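Gripper trials: wrist camera results and next steps

The comparison between the Bellini two-finger gripper and the older Produnlow unit finished in May. Both were fitted to the same arm with the same controller settings, so the only things changed were the gripper and its fingers. Fiorella Colombo ran the picks and Demetrius Kowalczyk looked after the camera calibration.

Each gripper made 291 attempts on the small conveyor cell. The Bellini missed 17 and the Produnlow missed 21. We do not regard that gap as large enough to settle the matter. Where the misses fell is more useful: most of the Produnlow's came close to the rounded end of the belt, where its wider body has to approach at an angle to clear the motor bracket. 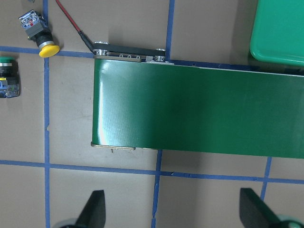 Wrist camera view of the conveyor cell, fingers open. Blue tape marks the grid on the work surface.

The tape grid was used to repeat start positions between runs. It is good enough for coarse placement, but tape lifts and wanders, and the belt itself can end up slightly skewed to it. Calibration was therefore checked against a printed target at the start of every session, and the grid was left out of the calculation altogether.

Glare remains the main fault on the camera side. The belt is glossy and throws back a bright streak near its end, which the edge finder sometimes takes for the side of a part. Shortening the exposure helped, at the cost of detail on the black fingers. Demetrius has asked Rirkska for a polarising filter to fit the existing lens.

The Brusasero controller is next. It will be tested with 3 finger shapes, starting with the tapered pair. Anyone with parts they would like included should send drawings to Fiorella.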